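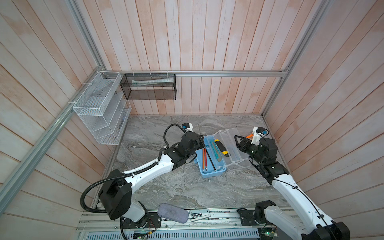
I've been putting together our house rules for the two-arm bench at Hulside, and Zamfira Dobre said people would read them faster with photos. So, fine, photos! I started the list in April and it's at 6 rules now (Costel wants 40).

My favorite is still the lid rule: one arm takes the lid by the handle, and the other keeps its gripper clear until the lid is down. We fought over that one for ages.

## Sharp stuff and long stuff

Utility knife in the tray with the hex keys, blade in before anybody starts a run. And if a screwdriver is lying out on the marble, like the black and yellow one by the gripper, stop and check where the fingers are before you send the next move.

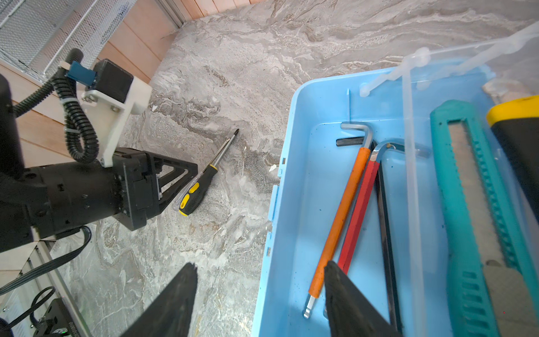 ## Cables

Zip-tie them to the arm, leave some slack at the wrist, and look them over before every run. Kamonchanok has the full checklist if you want a copy.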